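Can Machines Do the Chores Yet? A Look at Household and Shop-Floor Tasks
Final report, Introduction to Automation
Project group Lumbao

1. Question

Our group wanted to know whether the machines you can buy or build today are able to do the small jobs people do at home and on a shop floor. We left out vacuuming and lawn mowing, where there are already plenty of products. We looked at picking things up, putting things away, folding, and handling anything that bends.

2. What we did

We read the task logs from the Stoment two-arm bench and wrote up our own notes on what the arms were asked to do. The logs cover 906 attempts, divided over 24 tasks. Each attempt was marked as finished, finished with help, or stopped. "With help" means that a person touched the object or moved an arm at any point, even for a second. We did not count speed in the main result, because slow work is still work if it can run overnight.

We sorted the tasks into three kinds:

Rigid objects: cups, blocks, boxes, closed jars.
Soft objects that keep their shape: sponges, toy food, stuffed bags.
Objects with no fixed shape: towels, cords, ropes, plastic film.

3. Results

Of the 24 tasks, 9 were finished without help often enough that we would call them solved on this bench. Nearly all of these were rigid objects. Another 9 were finished only with help on a regular basis. The remaining 6 were mostly stopped.

Placing was harder than picking. The arms could lift a cup from almost anywhere, but setting it on a shelf beside another cup led to bumping. People feel the contact and slow down. The Stoment arms have no sense of touch in the fingers and depend on the cameras for everything.

Lighting mattered less than we expected. We had read the Nustia product notes, which recommend fixed lamps and closed blinds, and the logs with blinds open were only slightly worse.

4. Rope and cord

Rope got its own section because it sounds simple and came out near the bottom. Coiling an extension cord, tying back a curtain, or bundling line in a stock room takes a person very little thought. For a machine, each grab changes the shape of the whole thing, and the plan made before the grab is out of date. Thick rope is easier to see and to hold than string, but it also springs back.

A second problem is what the cameras get to see. The view from above shows the shape of the rope and what else is on the table. The view from the wrist is close up and may have only a short piece of it.

Green rope on the tray, overhead view first, then the wrist view.

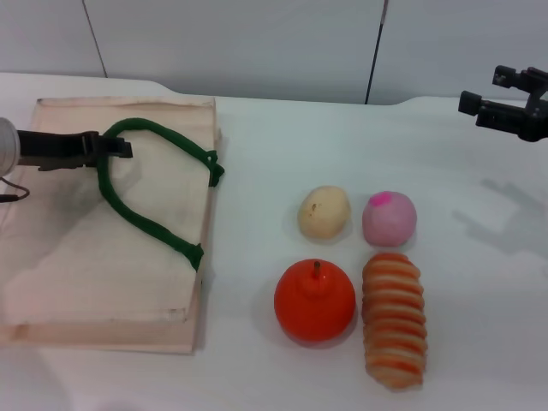
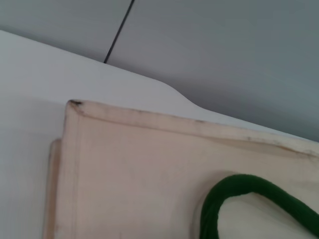

A program that relies on one camera will have trouble with this kind of task. The logs with both views switched on had fewer stopped attempts, though we can't say how much of that came from the cameras and how much from later software. The two changes were made in the same month, in November, and we did not find out until we had finished our tables.

5. The shop floor

For comparison we visited the packing area at Cumham, where small parts are bagged and boxed. One machine there places bags in boxes all day and seldom stops. It works because the bags arrive in the same spot, facing the same way. Tying the bundles is done by hand. The shift lead told us they had tried a tying machine and sent it back, as it needed a separate setup for each bundle size and they change sizes several times a day.

That matched our reading of the logs. Where the work can be laid out for the machine, the machine does it. A kitchen drawer or a mixed shelf is not laid out for anyone.

6. Limits of this report

We had one bench and one site visit. The marks for finished and stopped were given by different people, and when two of us went back over a batch we disagreed on several attempts, mostly over whether a rope was "in place." We also have no cost figures. A task that works on a bench may not be worth paying for in a home.

7. Answer to the question

For rigid objects in a tidy space, yes, with supervision. For towels, cords and rope, not yet. If another group continues this project, we suggest that they agree on a written rule for "in place" before they start marking, and that they log camera changes and software changes separately. The tables and our marking sheet are in the course folder under Lumbao.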